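Subject: Re: [benchbots] Prakance Galtari rental, anyone used one?
From: Ayuba Nutsugah
To: benchbots list

Hi all,

Sorry for the silence after my first note in May, I've been having too much fun. We took the Galtari two-arm bench on the monthly plan and it's been running in the back room at Dastmont ever since, so I can finally say something useful to the people who wrote to me off list.

Short version: I like it a lot! I have complaints, and they're further down, but if you have been putting off two-arm work because building the bench sounded like a lost season, this is worth a serious look.

What you get for the money (759 dollars a month, delivery extra, three-month minimum): both arms with grippers, the mounts, the cameras, a control computer, and the recording and training software. You supply the table, the power and whatever you want handled. The arm bases go at the back of the table and the arms come up and over, which leaves the front clear for you to reach in and reset things. I didn't think I'd care about that. After a week of resetting objects by hand I cared very much.

Setup took me and Daly most of an afternoon. The mounts are well made and the calibration routine walks you through itself, apart from one step where it tells you to "confirm pose" and gives you no hint which pose it means. (Page 16 of the manual. Bookmark it.)

We put down brown paper first thing, on Daly's advice, and it's been a real help. Our table is white and shiny and the wrist cameras were struggling with glare. A sheet of matte paper fixed most of it. We still get bright reflections off the plastic tray, and so far the trained runs don't seem bothered, though I would like to test that properly with the lights moved.

Our starter tasks are plain ones, a small yellow block in and out of a blue tray and a grab on a handle. I wanted things where a miss is cheap.

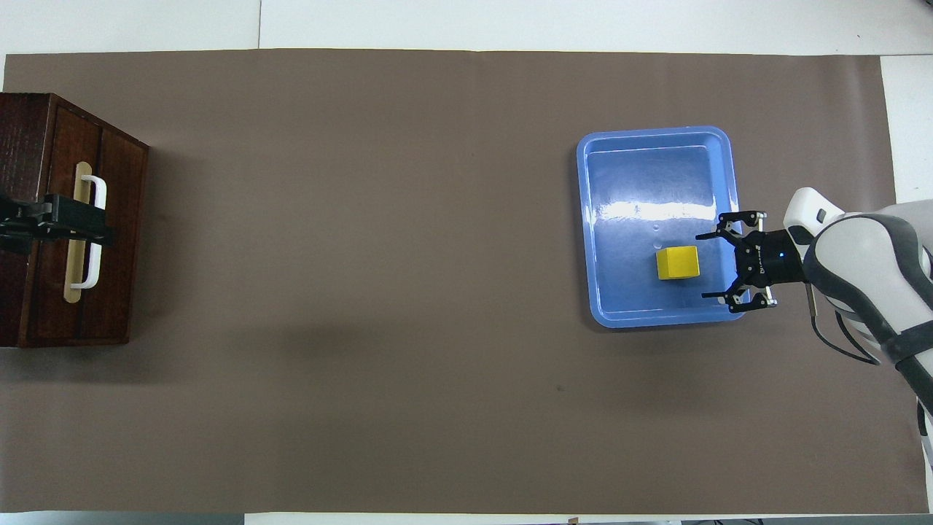

Daly wrote:

> I have been reading the Galtari brochure again and I'm still
> stuck on the same point. Picking up a block is something any
> arm can do. We did it years ago with a single arm and a page
> of code. What I want to know is how it copes when things are
> not where they were yesterday. If I have to measure
> everything out each morning, I can do that with the arm I
> own and keep my 759 dollars.
>
> Also, how many demonstrations does it want before it's any
> good? The brochure says "a handful" and I don't trust a
> handful. And do you need both arms at all, or is the second
> one there to make the price look reasonable?
>
> Last thing. What happens to the recordings if you send the
> bench back?

All fair, and I'll go in order.

Things not being where they were: this is where it won me over. For the block task I recorded 166 demonstrations, moving the block to a new spot in the tray each time and nudging the tray around too. I was lazy about it on purpose. No tape marks, no ruler. The trained version finds the block pretty much anywhere in the tray. It gets fussy when the block is tight against the rim, where a finger wants to come down on the plastic. I recorded a few more of those and it got better, but I'd call it improved and leave it there.

How many demonstrations: "a handful" is nonsense, you were right not to trust it. My first try was with a couple of dozen and it was comical, the gripper would glide over to the right place and close on air. Somewhere past a hundred it started to look like it meant it. The good news is that recording goes quickly once your hands learn the controls. I can do a block demonstration while holding a conversation. The handle ones need more attention.

Both arms: for the block, no, you don't need both. For anything where one hand holds and the other works, yes, and that's the whole reason I wanted this bench. We've been working up to it with single-arm grabs first. The handle grab has been my favorite so far. It's a wooden piece with a white handle set upright on the front, and the gripper has to come in at a decent angle and close on a fairly narrow bar without shoving the whole thing across the paper.

What surprised me is how much the resting arm matters. Early on I let the idle arm hang wherever I had left it, and the trained runs would sometimes drift it down toward the table for no reason I could see. Once I began every demonstration with that arm up out of the way, the drifting stopped. The support people at Prakance told me to do this on day two and I ignored them, so that one's on me.

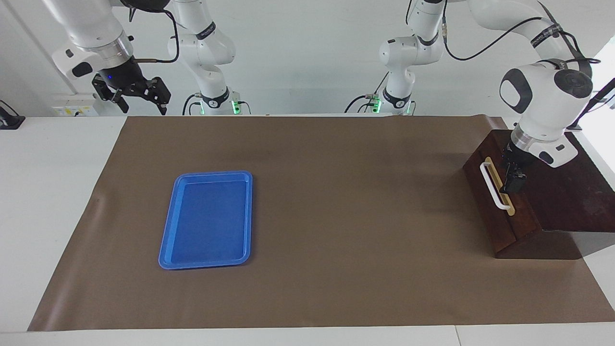
Handle grab: left gripper closed on the handle, right arm held up.

The recordings: they are yours, and you can copy them off to your own disk in an open format. I tested this, I didn't just read it. I pulled off everything we had, 1,505 runs counting demonstrations and trained attempts across all the tasks, and they opened fine on my old desktop. The trained models are a different story. You can run them on the Galtari computer for as long as you rent it, but taking them with you is a separate license and I couldn't get a straight price out of anyone. Ask about this before you sign. I wish I had.

Now the complaints.

The cables. Each arm has a loop of black cable along it, and the loop is generous, I suppose so it never gets pulled tight. When an arm folds back on itself the cable wanders into view of the wrist camera. It hasn't ruined a run that I know of but it bugs me.

The software wants to be updated constantly, and it asks when you sit down, which is exactly when you want to work. There's a setting to make it ask at night. It is buried three menus deep under "Site."

The gripper fingers are squared off and a bit chunky. Great on the block, fine on the handle, hopeless on anything flat. I tried to get it to lift a sheet of card and we both ended up embarrassed. Prakance sells thinner fingers as an extra. I haven't tried them, and if anybody here has, please speak up, I'd love to hear before I spend the money.

And the emergency stop is on a cable that's too short for our table. I got a longer one from them at no charge, took a week and a half to arrive. That should be in the box.

Would I rent it again? Yes, and I'm going to. I've asked for another three months so we can get to the proper two-handed stuff, starting with one gripper holding the handle while the other moves the block. I have wanted to try that for years and I'm a little giddy that the only thing in my way now is patience.

Daly, your old arm is a fine arm and I wouldn't tell you to give it up for block picking. But come over and drive this one for an hour before you make up your mind. The kettle's in the same place.

For the two people who asked about noise: quieter than our fridge. And for whoever asked if it runs on an ordinary wall outlet, yes, ours does, though we moved the heater to a different circuit.

I can share the settings file and a few of the recordings if there's interest, just reply on list so I only have to upload them once.

Ayuba

_______________________________________________
benchbots mailing list
To leave the list, send a blank message with "unsubscribe" in the subject.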